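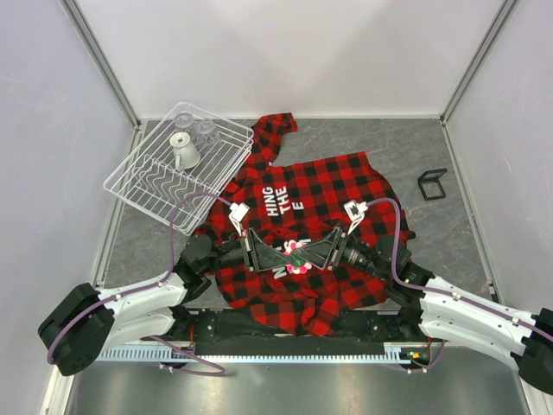 Noboru Ueda

The Kokham Aikido Club held its spring training camp in January, with 73 people on the mat for the opening class. Visitors came from as far as Riihimäki, Finland, and stayed for all four sessions.

Mornings were given to footwork and falls. Afternoons covered wrist techniques and short staff – the staff class ran until 6 p.m. and could have gone longer. Eleven members tested for rank and all of them passed.

The club's next camp will be at the Sora hall, which has room for 100. Sign-up opens in March at the front desk. Beginners are welcome and can borrow a uniform.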